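Wiring a small solar panel to a battery: the short version

Posted by Umut Kurtuluş, April 4, 2020
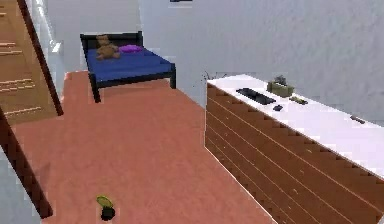

Do I need a charge controller for just one panel?
You need one for pretty much any panel that charges a battery. Only a tiny trickle panel, a couple watts, can go straight to a big battery. Everything else gets a controller.

OK. Writing this fast because three people emailed me the same thing this week. This is for one panel, one 12 volt battery, a few lights and a phone charger. Not a whole house. Nothing here ties to the grid, if you want that call an electrician.

What you need

One 12 volt panel, 100 watts or close
PWM or MPPT controller, 10 amp is fine for this
Deep cycle battery, sealed. Not a car starter battery
Two inline fuses and holders
Red and black stranded wire, 10 gauge
Ring terminals, crimper, multimeter
Gloves, safety glasses

My controller is a Zitano, the cheap one with the green case. Works. The manual is bad, two pages and one of them upside down. Halima Mfaume put a Skodivness on hers and the screen is much easier to read in the sun. Either one.

Before you start

Cover the panel. Old blanket, cardboard, whatever. A panel in daylight is live, there's no off switch. Take off rings and watches. Keep the battery someplace with some air moving.

Step 1. Mount the controller
Close to the battery, short wire run. Upright, on something that won't burn. Leave a hand's width above and below so heat can get out.

Step 2. Battery to controller
Battery first. Always. The controller reads the battery to figure out what voltage it's working with, and some of them get damaged if the panel goes on first. Fuse goes on the positive wire, as near the battery post as you can get it. Leave the fuse out of the holder while you crimp. Black to negative, red to positive, check it again, then put the fuse in. Screen should come on. If it doesnt, pull the fuse and check polarity.

Step 3. Set battery type
Sealed, gel, flooded or lithium. Mine came set to flooded from the factory, wrong for a sealed battery. Check the sticker and match it. Takes a minute.

Step 4. Panel to controller
Panel still covered. Positive to positive, negative to negative, second fuse on the positive. Tug every wire. Now uncover it. Charging light should come on, or a little arrow on the screen.

Step 5. Loads
Small LED lights can go on the load terminals. Add up the amps and stay under the number printed on the case. Inverters go straight to the battery with there own fuse, never on the load terminals.

Angle

Face it south if you're in the northern half of the world. Tilt about equal to your latitude is a good year round setting. Mine sits at 29 degrees. Shade matters more than tilt, so watch for a chimney or one branch across the corner.

What I got

First 8 days, 785 watt-hours total into the battery. Lots of cloud, and the neighbor's tree. Best reading at the controller was 22 volts from the panel with nothing drawing.

Taking it apart

Reverse order. Cover panel, panel off, loads off, battery last.

Part two is on batteries in series and parallel, should be up in May.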